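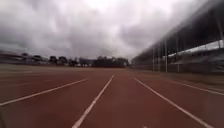
Red track under an overcast sky

About Flitia

Flitia is an online library of study books for high school and first-year college students. We carry physics, chemistry, algebra and calculus titles, along with the answer keys and lab manuals that go with them. Every book on the site can be read in the browser or saved as a PDF.

The site was started by Chiamaka Ekwueme, who taught introductory physics and kept a shared folder of problem sets for her classes. Other teachers asked for access, the folder got too big to manage, and in March it moved to its own site under the name Flitia. Chiamaka still runs the catalog and reads most of the mail.

What we carry

There are 496 titles in the catalog at present. Most come from two small publishers, Singate and Jibrin, who let us offer their older editions free of charge. The rest were written by teachers and posted with their permission. We do not host scanned copies of books that are still sold elsewhere. If you think a title should not be here, write to us and we will take it down while we check.

Each book page lists the edition, the page count, the table of contents and any known errors. Corrections sent in by readers are added to the errors list once an editor has worked through the problem.
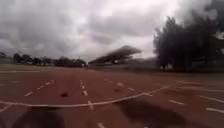

Accounts and downloads

You do not need an account to read online. A free account lets you download up to 31 books a month and keep bookmarks between devices. Schools can ask for a group account, which covers about 100 students and has no monthly limit.

Files are stored with our hosting partner, Estard. Downloads may be slow early in the evening, when most students are on the site. If a file stops partway, go to My Shelf and choose Resume. It will not count against your monthly total a second time.

Contact

Use the form on the Help page for missing files, broken links and title requests. Please include the full title and the edition. Teachers who want to submit their own material should read the Author Notes first and send one sample chapter as a PDF. We answer in English and French.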